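Prustden Mesh Shoe Rack
Section 5: Loading the Rack

Read Section 4 (Assembly) before you start. All rods must be fully seated in their connectors.

5.1 Before loading

1. Stand the rack on a level floor, at least 2 in. from the wall.
2. Press down on each corner of the mesh panel. If the rack rocks, loosen the lower rods, reseat them and check again.
3. Knock dirt and gravel off the soles. Wipe wet soles with a dry cloth.
4. Sort the shoes into pairs on a table or other flat surface.

NOTE: Put down paper or a cloth first if the surface marks easily.

5.2 Placing shoes

1. Load the bottom shelf first. Place boots and other heavy pairs here.
2. Place sneakers on the middle shelf with the soles flat on the mesh. Tuck loose laces inside the shoe so that they do not catch on the rods.
3. Place slides and sandals on the top shelf, heels toward the front.
4. Keep both shoes of a pair on the same shelf.

CAUTION: Do not load any shelf beyond 40 lb. Do not stand or sit on the rack.

CAUTION: Do not place cleats or spiked soles on the mesh. Damage of this kind is not covered by the warranty.

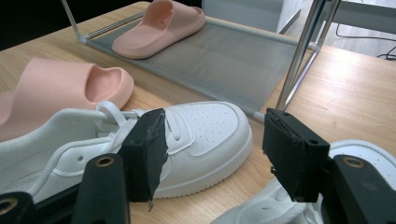
Fig. 5-1. Gray mesh panel with pink slides and white low-top sneaker.

5.3 Removing shoes

1. Unload from the top shelf down.
2. Lift each shoe clear of the mesh. Do not drag it across the panel.
3. Remove all shoes before moving the rack.

For cleaning the mesh, see Section 6.

Rev. 2, 15 Jul 2019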